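Bimanual work cell budgeting

Bimanual work cell budgeting is the planning and costing of equipment for robot stations in which two arms act on the same object. It differs from the budgeting of single-arm cells mainly in the share of money that goes to mounting, spare parts and fingertip hardware, and in the way floor space and operator hours are charged. The term is used in purchasing offices and laboratories for cells that handle soft or thin goods such as paper, cloth, film and packaging blanks.

Scope of the budget

A cell budget is normally divided into capital items and running items. Capital items include the arms, controllers, grippers, cameras, bench, guarding and the computer that runs the cell. Running items include fingertips, pads, cables, calibration time, electricity, software renewals and the materials consumed in trials. In some schemes a separate line is kept for integration, meaning the labor needed to make the purchased parts work as one station.

The arms are the largest single entry in most plans, and the one most often fixed first. This order is criticized in planning guides. The reach of an arm depends on the bench, the bench depends on the goods, and a plan that begins with the arm may have to be reopened when the work surface has been chosen. The Risden method, named for the workshop where it was first written down, starts from the object to be handled and moves outward: object, fingertip, gripper, wrist camera, arm, bench, room.

Fingertips and pads

Fingertips are inexpensive compared with the rest of the cell but are replaced often. They are sold as matched pairs or made in house from printed plastic. Common variants include fingers with toothed pads along the inner edge, which hold a fold or an edge, and blunt rounded pads, which press or steady a sheet without marking it. Folding work may call for both kinds in one cell, with one gripper holding the sheet and the other approaching it from the side.

A set of printed fingers has a low material cost, but machine time, rejected parts and fitting must be added. The Fendex planning sheet allows 10 pairs of fingers per arm for the first year and treats the pads as a separate item, as they can wear out before the body of the finger does. Recesses and cutouts in a finger reduce its mass and printing time, and are normally settled before the spares are ordered.
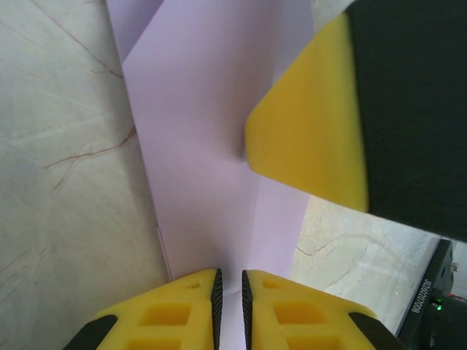 According to Rai, the fingertip line should be approved before any quotation for arms is requested, and the buyer should hold back a part of it until the first trials are over. Rai also objects to the Fendex allowance as too generous for paper and too small for coarse cloth, and recommends that the figure be set by material.

Work surface

The bench top is frequently left out of early budgets on the assumption that any table will do. Its stiffness affects calibration, and its color and finish affect the cameras. A veined or patterned surface can complicate the detection of thin objects, while a plain one may give results that do not carry over to other rooms. Plans for cells intended to work in homes or offices therefore include several surfaces, either as full tops or as loose panels.

Lighting is entered on the same line in some plans and under the building in others. The second practice hides the cost from the equipment budget and is discouraged where the cell is expected to move.

Clearance and layout

With two grippers working close together, the outer dimensions of each gripper become a purchasing matter. A housing that is acceptable on a single arm may prevent the fingers of a pair from meeting over a small object. Suppliers' drawings do not always show cable exits, screw heads or the bodies of added cameras, and buyers are advised to request a loan unit or a full-size model before placing an order.

Collision between the arms is handled in software, by mechanical stops, or by both. Software protection appears in the budget as a license or as labor. Mechanical stops are cheaper but reduce the shared area in which both arms can reach the goods, sometimes to the point where a larger bench brings no benefit.

Consumables

Trials on thin goods use material quickly, and a sheet that has been creased is seldom suitable for a second attempt at the same fold. The Kotham pilot cell was planned with a stock of 3000 sheets in a single weight of paper. The stock was later divided among several weights and colors with no change in the total. Storage was charged to the project, and the revised plan added a closed cabinet to keep the paper flat.

Operator time

Where the arms are guided by hand or by remote control during setup, operator hours can exceed the cost of the fingertips and consumables combined. The Kotham plan entered 102 hours for this work. Resetting the object between attempts was counted as operator time, a practice that is common but not universal – some plans assign it to a second person at a lower rate.

Purchase, lease and shared use

Purchase is preferred when a cell will be used for more than 2 years or when its grippers must be modified. Leasing agreements often forbid changes to the wrist and the tool flange, and may require the return of original fingers in usable condition. Shared cells are charged by the hour or by the week. Their budgets need a rule for changeovers, including who pays for recalibration after another group has changed the fingers.

Resale value is low for grippers and moderate for arms. Controllers are usually sold with their arms – separate sale is limited by licensing. Printed parts are written off at once.

See also

Robot end effector
Total cost of ownership
Work cell
Spare parts management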